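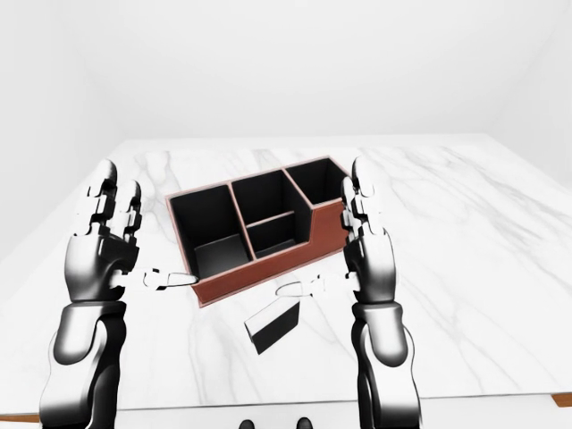 Carla Zein thinks I should leave the thumbs alone. She said so before I'd even got my coffee down, that if the two of them are bracketing the organizer then the grip will sort itself out, and all my fiddling with offsets is just me avoiding the contact settings. Well, maybe! But she doesn't have to sit through the reruns, and I do.

So, the Plarkance cell, day whatever. I spent the morning on the simulated twin, trying to get both hands to come in at the same height over the marble tabletop before they close. The right thumb wants to go low, under the front of the box, and the left one heads for the corner. I knocked the right wrist up a hair, reloaded, and it came back lower. Of course I'd edited the old config (the Dabbas one, same file name, my own fault, I will rename it tomorrow, I swear). After that it went better. I changed the wrist offset in the proper file, ran it 83 times over lunch and got 9 drops, and seven of those were with the organizer turned toward the right. I think that means the finger spread is too stingy on that side, but I haven't looked at the logs properly yet.

The little black block stays on the table for now. Carla wants it moved farther out so a finger can't catch it, I want it close so we find out early if one does. We left it at that and ate our sandwiches.

Afternoon was all joint limits. Genside sent the new hand model with every limit in radians and ours are in degrees, and I had converted half the left hand by hand before remembering that there's a script for it. Threw mine out and ran the script. It flagged line 407, a knuckle that could bend backward, which I'm pretty pleased about catching before anybody put it on the real machine. Fixed, saved, backed up to the Tedon drive.

Still to do: friction on the thumb tips, then the long run, 682 grasps, which I'm going to start before bed and not check from my phone. Carla bet me a donut I'll check. Feet are killing me, and I've been sitting all day.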